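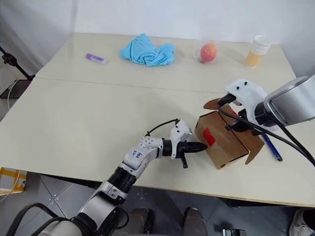
*Flaps open, red tape on the side. November, Jomotham.*

I have been meaning to write up the box business for a while. When I mentioned it in the last post a couple of you asked what there was to say about cardboard boxes. Quite a lot, if you post as many small parcels as I do.

For anyone new, I sell secondhand haberdashery by post. Buttons, buckles, odd reels of thread, zips still on their cards. It doesn't make much money but it pays for itself and for my share of the room at Halliday Yard. Most orders go in a padded envelope. The rest need a small box, and I buy as few new boxes as I can get away with. That means opening the ones that come in carefully enough to send them out again.

I used to be bad at this. I would run a blade straight down the middle of the tape, pull the flaps up and find I had gone through the card as well, or scored whatever was underneath. I once cut through a full card of linen buttons from a house clearance in Ridesness, a clean line across the lot. The buttons were fine but the card was from the thirties and would have been worth more than the buttons. After that I slowed down.

What I do now is look at the box before I touch it. I turn it round and find out where the tape goes, and whether it's holding the box shut or has just been stuck on. Often there is more tape than the box needs. Small boxes with tuck-in flaps will stay closed by themselves, and the tape is there because somebody was worried about it. If the flap has a tab and a slot, I leave the slot alone. A torn slot is the end of a box for my purposes. I can tape over a tear in a side panel but I can't make a tab hold again once the card has gone soft.

The blade only needs to come out a very small way. I know everyone says this. I had to be told a good many times before I did it. With a long blade you don't know where the tip is, and it flexes. With a short one you feel it go through the tape and stop.

Then there is the question of what to do with old tape. Brown paper tape can stay, and I go over it with new. Clear plastic tape I peel if it comes easily and leave if it starts lifting the surface of the card. Coloured tape I have changed my mind about. For a long time I took it all off, on the grounds that a parcel with a red patch on it looked like a parcel that had been somewhere else first. Well, it has been. The customers know what they're buying from me and none of them has ever complained about the box. So red tape stays on if it is stuck down properly, and I put the address label on another side.

I do like red tape for one job, which is marking. A strip of it on a box can be seen from the other end of the room. At home I used a pencil cross for the same purpose and spent half my time picking boxes up to look for the cross. 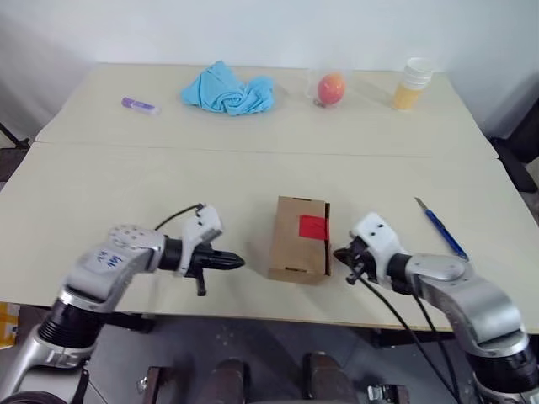

## The tables

Both tables are the same pale cream, pushed together end to end, and I have come to like them a good deal more than the desk I had at home. That one was dark and had a lip along the back that collected pins. Anything left on a pale top shows up at once. A blue knife is easy to find on it. So is a purple thing the size of a lip balm, which on my old desk would have been gone for a week.

A clear plastic cup is the exception. They disappear on a pale surface, and I have knocked over more than one of mine at packing time. I've gone over to paper cups for sorting buttons. They stack, they're white, and I can write the size on the side in pencil.

The seam between two tables is a nuisance if you are handling small things, and there is no use pretending otherwise. Flat-backed buttons slide over it. Shank buttons tip in. Snaps go straight down. I keep one table for boxes and knives and the other for everything else, and I try not to push anything across the join. If you do need to work right over it, a strip of masking tape along the gap is enough, as long as you remember to take it off before it bakes on. I left one down through the summer and had to get the residue off with cooking oil and then get the oil off with washing-up liquid.

## Keeping boxes

I keep them flat now. I used to keep them made up, one inside another, and it looked tidy enough on the shelf but I could never tell what I had. The smallest one was always in the middle of the nest. Flattened, they stand on edge in an old record crate and I can flick through them.

The limit I set is twelve. If a better one comes in, the worst one goes in the recycling. At the moment there are eleven in the crate, and I'm not hunting for another. I did go over the limit in the spring, when I was bringing things home from the Ridesness sale, and ended up with boxes on top of the wardrobe. You can always find a reason to keep a box. That's why I went for a number.

What I look for:

- Card that still feels stiff when you press the middle of the biggest side
- All the flaps present, with the corners of the folds not split
- Tabs and slots whole, if it has them
- No smell. Boxes that have held soap or coffee get used for something else
- Small enough to go at the cheaper rate once it's wrapped

I don't mind writing on the outside. I don't mind tape, as above. I do mind a box that has been damp, even if it has dried out flat. It never takes a fold properly again and the bottom sags with a bit of weight in it.

## The packing itself

For padding I use whatever came in the last parcel, then newspaper, then old cloth. Worn-out T-shirts are very good for this. Cut into squares they take up the space without adding much weight, and people seem to find a use for them at the other end. I had a message from a customer who had used hers to clean the sewing machine the buttons were bought for.

Shake the box before you tape it. If it rattles, put more in. This matters more with glass buttons than with anything else I sell, and I've had two breakages in five years, both of them in boxes I taped in a hurry to catch the van.

I put one strip over the flaps and one round the narrow way. If the box has its own closure I often do just the one. My tape is the paper sort from Jollaner, the shop by the bus station, which has gone up in price again but does stick in cold weather. The cheaper roll I tried last winter had let go by the time I'd carried the parcel to the post office. I've still got most of it. It is all right for holding tissue paper together.

## Next

I've got a biscuit tin of mixed buckles to get through before the end of the month, several of them rusty, so the next post will probably be about rust. Someone also asked about the thread reels and whether old cotton is safe to sew with. Short answer, pull a length off and snap it. If it breaks with no effort, keep it for tacking. I'll do the longer answer when I have been through the box of it under the bed.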